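Antoniuk Reading Room Grant: Progress Report to Clomunis
Prepared by Marichka Levchenko

Cataloging of the parish map collection continued through the summer. At the end of June, 493 sheets had been entered in the register. Of these, 227 have been checked against the paper index by Valentyna Mykhailiuk. Sheet titles follow the spelling printed on the map, with modern place names in a separate field.

Duplicate entries were found for 32 sheets and have been merged. Two sheets remain unidentified and are held in the pending drawer.

Spending is within the approved budget. The order for acid-free folders, placed with Fanumach, is still open, and we request that the unspent supplies line be carried into the next period. Checking of the remaining entries will proceed in shelf order.
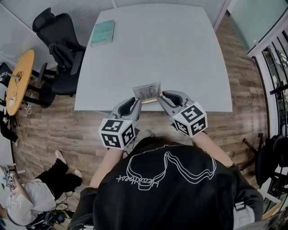
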